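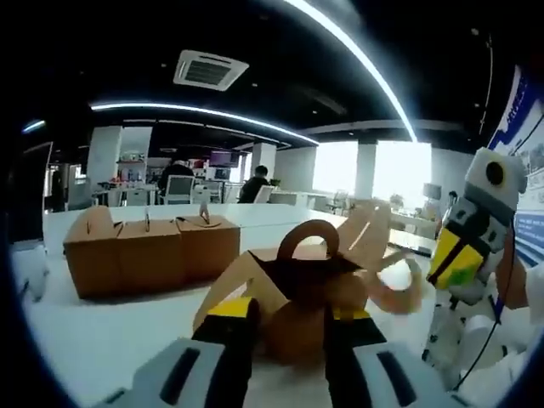

Faltschachteln mit Tragegriff kommen flach ins Haus, und wer sie erst aufstellt, wenn die Gäste schon in der Küche stehen, verknickt mindestens zwei davon. Ich falte sie am Vorabend. Ein freier weißer Tisch reicht dafür, die fertigen kommen nach links, dicht an dicht in eine Reihe, so wie die drei geschlossenen braunen Kartons hier. Rechts bleibt Platz für die Schachtel, die noch offen ist und deren Laschen in alle Richtungen abstehen.

**Vorfalten**

Jede Knicklinie einmal ganz umlegen und mit dem Fingernagel oder einem Löffelrücken nachziehen, auch die am Deckel. Danach wieder öffnen. Der Karton stellt sich dann fast von selbst auf.

**Boden zuerst**

Den Boden schließen und von innen mit der flachen Hand nachdrücken. Bei schweren Sachen (Kartoffelsalat, Eintopf im Glas) lege ich ein zugeschnittenes Stück Pappe hinein. Mehr als 2 Gläser pro Schachtel packe ich nicht ein.

**Griff und Laschen**

Erst die kurzen Laschen nach innen, dann die großen darüber. Den Griffbogen dabei aufrecht halten, sonst klemmt er unter dem Deckel. Wenn eine Lasche nicht in den Schlitz will, nicht drücken, sondern den Deckel noch einmal öffnen und neu ansetzen — zerknautschte Pappe hält schlecht.

**Knitter**

Leicht verbeulte Seiten lassen sich glätten: Schachtel flach legen, ein Geschirrtuch darüber, ein schweres Schneidebrett obendrauf, ungefähr 20 Minuten warten. Bei eingerissenem Griff hilft das nicht mehr, diese Schachteln nehme ich für Schrauben und Kleinkram im Keller.

**Füllen**

Gebäck ganz auskühlen lassen. Fettiges kommt auf Backpapier, dessen Ränder an den Seiten hochstehen dürfen. Von Salamatu Alhassan habe ich übernommen, den Inhalt mit Bleistift auf den Boden zu schreiben, bevor die Schachtel gefaltet wird.

**Lagern**

Ungefaltete Bögen liegend aufbewahren, trocken und nicht über dem Herd. Im August hatte ich einen Stapel im Waschkeller, der war danach wellig. Gefaltete Schachteln nicht stapeln, die Griffe leiden.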